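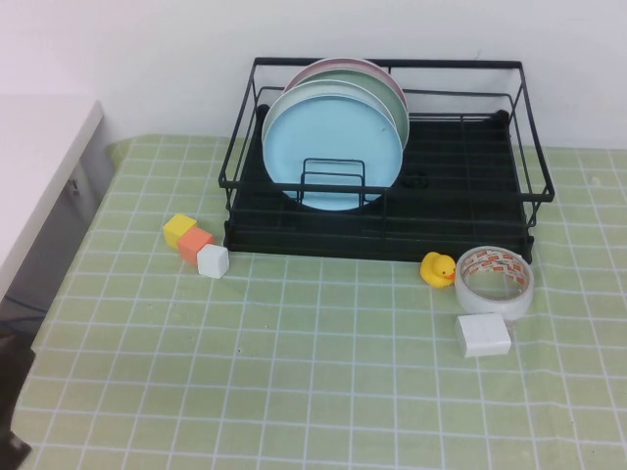

Item 2, test table: dish rack with four plates, blocks, duck and tape roll.

Home | Builds | Minutes | Contact

Wikbridge Workshop, arm build. Minutes, 25th August
Present: W. Borkowska (chair), C. Kramer (notes)

1. May minutes agreed.
2. Test table. Plates stay upright in the left half of the rack – right half kept clear as the drop area. Cubes to be first pick targets, plates later.
3. Arm. Kramer reported 16 good picks in 28 tries on cubes. Misses put down to wrist play. Herkitz servo to be swapped before the next run.
4. Reach. Limit set at 115 mm above the cloth until the new servo is in. Borkowska to change the config.
5. Tape roll. Left out of scoring for now.

This site uses cookies. Accept | Settings

Comments (2)
vimitz_fan: Which servo is going in?
C. Kramer: Same model, metal gears.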